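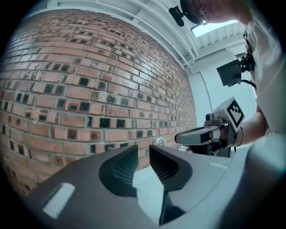
Building Fabric Technician (Masonry)

Employer: Mesum Estates Services
Site: Plarnora Court and outlying buildings
Reference: 2394
Hours: 37 per week, permanent
Closing date: 9/7/26

The post

Mesum maintains teaching, office and storage buildings on behalf of the Plarnora site. The technician inspects, records and repairs brickwork, blockwork and associated finishes, both internal and external. The post sits in the fabric team and reports to the fabric supervisor. A separate team covers mechanical and electrical work.

Most of the brickwork on site is fair-faced and left unpainted indoors, so repairs remain visible. Applicants should expect to spend a good part of the week on mortar matching, joint repair and the replacement of single units in running bond, including on curved walls.

Duties

Carry out planned inspections of masonry and enter findings in the Cerkska asset register on the same working day.
Rake out and repoint defective joints by hand. Power tools are used on bed joints only, with the supervisor's agreement.
Prepare mortar sample panels and keep a record of sand source, binder and mix ratio.
Cut out and replace damaged bricks.
Monitor cracks with fixed gauges and report movement over the stated limit.
Seal around pipe and cable entries after other trades have finished -- fire-rated seals are done by a certified contractor.
Order materials within an agreed limit and keep the store in Block C in order.
Take part in the call-out rota, one week in six.

Essential

Level 2 qualification in bricklaying or an equivalent trade.
Three years' experience of repair work in occupied buildings.
Able to read drawings and write a short, clear defect report.
Full driving licence.
Able to work from towers and podium steps.

Desirable

Level 3 qualification in heritage masonry.
Experience with lime mortars.
Mobile tower assembly certificate (training is given if not held).

Terms

Probation is six months. Tools, workwear and a shared van are supplied. Leave is 27 days plus public holidays. Call-out is paid at a flat 100 pounds per week on the rota, plus hours worked. The pay scale is set out in the job pack.

How to apply

Complete the Mesum application form and attach a statement of no more than 998 words against the essential points. CVs sent without a form are not considered. Shortlisted applicants will be asked to complete a practical pointing test, lasting roughly 18 minutes, followed by an interview on the same visit. References are taken up after interview.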